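**FOR IMMEDIATE RELEASE**

# Come hungry: the Wiltidon supper trail is back this April

Hello from the kitchen at Flellier! I'm Kwabena Akolgo, I cook, and I've been told that a press release ought to be written in the third person by someone sensible. I had a go at that and it came out sounding like a letter from the bank, so you've got me instead.

The news first. The Wiltidon supper trail returns in April for its second year, with more places to eat, longer evenings and a good deal more soup. Eating starts at 5pm and carries on until the pots are empty, which last year was well after most of us should have been in bed. Tickets are £2 a plate. You buy as many as you think you can manage, then you come back and buy more (everyone does).

If you missed it the first time, the trail is a walk through the old part of Wiltidon with stops at kitchens, cafés, a bakery and a few front gardens, and at each one somebody hands you a small plate of something they grew up eating. I started it because I was homesick. I grew up in northern Ghana, where the evening meal could begin at any point after dark and take in whoever happened to be walking past, and when I moved here I couldn't get used to streets going quiet at six. My neighbours were all indoors cooking lovely things and I could smell every one of them! It seemed a terrible waste.

So I put a pot of groundnut soup on a table outside Flellier and asked the bakery if they'd stay open. They did, and so did the fish shop, and by the end of that first trail we'd served 1058 plates. I washed a fair few of them myself.

This year we're planning for 3000. I have bought a bigger pot.

## What there is to eat

I can't list everything, partly for reasons of space and partly because half the cooks won't tell me yet. What I can promise is my groundnut soup with rice balls, which is thick and peppery and gets better as the night goes on. I'll also be frying bean cakes to order, and there'll be tuo zaafi with green leaf stew for anyone who wants a proper sit-down. Please try eating it with your hand. I'll show you how, and I'll only laugh a little.

Lindgren, the bakery on the corner, is doing cardamom buns and a rye bread with smoked fish and pickled cucumber. Last year they ran out before eight and I heard about it for months, so they're baking in two lots this time, with the second coming out of the oven at 9pm. I'd get in the queue early all the same.

Stekness, who supplied our fish last time, will have a grill going in their yard. Mackerel mostly, with lemon and plenty of black pepper, and potatoes cooked in the coals. They've also talked about a crab soup. I've had a spoonful of it and I've thought about it every day since.

Then there are the gardens. These are home cooks, people who've never sold a plate of food in their lives, and for my money theirs is the best eating on the whole trail. Expect dumplings, lamb pies, lentils done several ways, a trifle that I'm told is very serious, and at least one argument over whose rice is better.

## The long table

New for this year is a long table in the yard behind Flellier, with seats for 60 people. It opens at 7pm and there's no booking. You sit down wherever there's a gap, you eat what you're given, and you stay as long as you like. I've eaten some of the best meals of my life squashed between strangers on a bench, with somebody's elbow in my ribs and somebody else's grandmother putting more on my plate, and I'd love a bit of that in Wiltidon.

## The useful bits

Plate tickets are on sale at Flellier and Lindgren from opening time, cash or card. Children under five eat free. Most stops have something without meat, and every cook will have a card on the table saying what's in the food, but do ask if you've got an allergy. The route is mostly flat, apart from the cobbles outside the fish shop. Bring a fork and a tub if you have them, and wear something you don't mind getting soup on.

Cooks who'd like a stop of their own can still join in. Come to the back door of Flellier any morning before 11am and ask for me. Bring a taste of what you make!

Press are very welcome to come and eat, and I'm happy to chat at the shop most afternoons once the lunch rush is over. Knock loudly, the fan's noisy.

**Contact:** Kwabena Akolgo, Flellier, Wiltidon 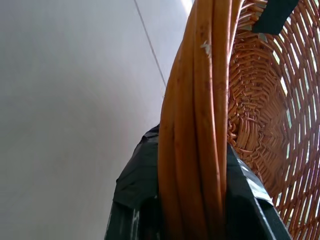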